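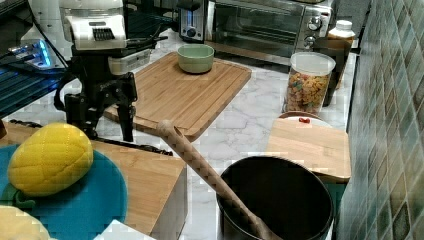 *Counter and tile wall, Brulldale kitchen*

**Kitchen group – minutes, March 2010**

Present: Toon Koster (chair), Firouzeh Akbari (minutes), two members from the Parsa unit. Apologies from the Trikov unit.

**1. Last minutes**

Accepted with one correction. The sealant for the tile wall came to 128 dollars, paid from the repair line.

**2. Counter**

Firouzeh reported that members want more free space on the marble. Discussed moving the toaster and the toaster oven to the side shelf. Toon measured the shelf and it is too shallow for the oven. Agreed that both stay at the back of the counter for now.

Lemon and vinegar are to be wiped off the marble right away. The members from Parsa asked for a note by the sink. Firouzeh to write it.

**3. Cutting board**

The large wooden board is for bread, fruit and vegetables. Raw meat goes on the plastic boards in the drawer. Crumbs collect in the groove and the board should be brushed out before it is washed. It does not go in the dishwasher. Toon will oil it once a month and has 32 ounces of mineral oil left over.

Small bowls go back in the cupboard after use – several were missing after the last supper.

**4. Tiles**

Grout behind the counter to be scrubbed with a soft brush only. Drurura quoted 400 dollars to regrout the whole wall. Members felt this could wait. To be looked at again in August.

**5. Other business**

The cupboard key count was 29, one short. Parsa unit to check their hooks.

Next meeting to be set by email.

F. Akbari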